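Ginbridge Growers Board > Root crops > Forking and short roots in heavy soil

tapdrain
Posted 9 Oct 2024
Second year on this plot, clay over chalk. Sowed Zerel in April at 21 mm spacing, thinned once. Pulled the first row this week and half of it is forked or stubby. Bed was dug to one spade depth, no manure. Is this the variety or the soil?

row_end
Soil. Zerel is a long type and needs loose ground well below one spade. Below that you have a pan and the root splits when it meets it. Push a steel rod in after rain and see where it stops.

ph_seven
Disagree in part. I grow Zerel and Brutcombe side by side on clay. Of 742 roots lifted last year, 277 were forked, and 258 of those were Zerel. Same bed, same digging.

row_end
How many of each did you sow? Without that the split says very little.

ph_seven
Equal length of row, same spacing. I did not record germination, so fair point. Brutcombe is still the one I would put in clay. It is shorter and has a blunt shoulder.

Straight ones do happen in my ground. From the bed with sharp sand worked in:

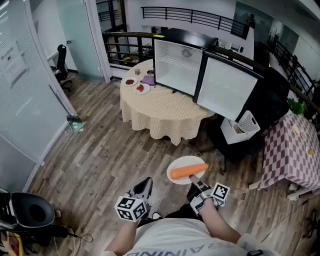 Carrot on a white plate, sand bed

tapdrain
That is the shape I was after. How much sand?

ph_seven
Two buckets per yard of row, forked in deep the fall before.

mulchline
I would not add sand to clay at that rate. Too little and it sets harder than before. Leaf mold every fall does the same job, only slower. Or skip the problem and grow Ren, a round type, in the top few inches.

ph_seven
It has not set hard here in four seasons. It goes in the drill, not across the whole bed.

mulchline
Then you are filling a trench - different thing from amending the bed. Worth saying so for anyone reading.

tapdrain
Rod stops at ten inches everywhere I tried. Will trench one row for Zerel and put Brutcombe in the rest.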